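Sunday at the towel factory, sort of

Rebecca Caruso talked me into the open day at Netow, out past the Drellcombe exit. Free parking, bad coffee, 17 folding chairs and a robot that folds laundry. I have a teenager who doesn't, so I went.

Orla Phelan ran the demo. She told us the arm had been through 2,000 towels since March, which puts it well ahead of my household. A man behind me asked if it did fitted sheets. She moved on to the next question.

It took its time. Whole conversations came and went over one corner of a tan towel, and I have never watched terry cloth so closely. 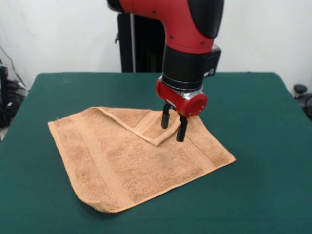
Was it worth the drive?

I'd go again. Rebecca wants to see the shirts in the fall, and I still have a basket at home.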